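A few of you asked what I thought of the Nutum trial, so I'm putting it all in one thread. Short version: I'm not buying yet, and I have some questions for Hultitar that I'd like answered in public.

What it is, for anyone who missed the launch: a subscription. You pay monthly, you get a simulator with a two-armed robot in it, a bunch of ready-made rooms, and a "skills pack" they say transfers to your real arms with almost no tuning. The word "almost" is doing a lot of work on that sales page.

I had the 80-seat lab tier on loan from Guilan Cui's group at Starkirholm. I don't have 80 seats' worth of friends, so it was mostly me and Faizal Goh, in the evenings.

The good first. Install was painless. It ran on my old desktop without the fans going nuts. The docs were clearly written by someone who has used the thing, and I can't say that about the last two kits I tried.

The brochure says 1,703 room variations. OK. I went through a pile of them and a lot of the "variation" is wall color and where the light comes from. Sorry, a new paint job is not a new room. If my arm fails because the wall is brown, I have bigger problems.

The tabletop rooms are the part they push hardest. Dishes, a tray, a box, a lamp, some small stuff, and you're meant to believe that covers "household clutter." 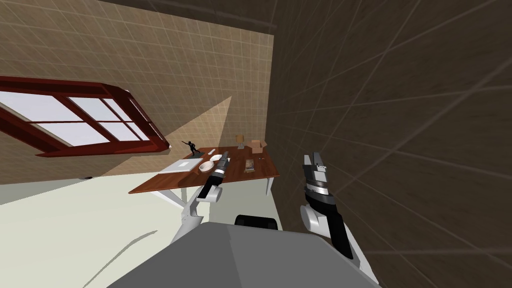
Nutum tabletop room, left gripper over the dishes, right gripper open.

Look at how much space there is between things on that table. My kitchen has never looked like that. Herman Entili's workshop definitely has never looked like that. I want bowls stacked inside bowls, with a fork stuck in there somewhere.

Also, what is that box worth as a test? Flaps already open. Opening the flaps is the hard part! I asked support if there's a closed version and got a link to the roadmap. It says February. It doesn't say which February.

Now the transfer claim, the one that costs money. There are 3 demo videos on their site and every one shows the same arm model in the same kind of lighting. I asked for failure rates on anything else. Sugeng Sinaga from their sales team was very polite and sent me the videos again.

To be fair to Sugeng, he did get me a call with an engineer, and she was straight with me – contact with thin rims is still "an area of focus." Good to know. Put it on the website.

Fitriani Pillai asked in the replies how it compares to Yeoh. Yeoh is uglier and the menus are a mess, but it lets me import my own objects on the cheap plan. Nutum keeps that for the lab tier. For a small shop that settles it, I think.

Things I'd want before paying: raw trial logs, a room with real clutter, object import on every plan, and a month-to-month option. The current minimum is a year. A year is a long time to rent a table.

If you work at Hultitar and I've got any of this wrong, reply here, not in my DMs. I'll post the correction with the same number of exclamation points.

Guilan gets the login back tomorrow. If anyone has run the skills pack on arms that aren't in the demo videos, tell me how it went – good or bad, I'll add it to the thread.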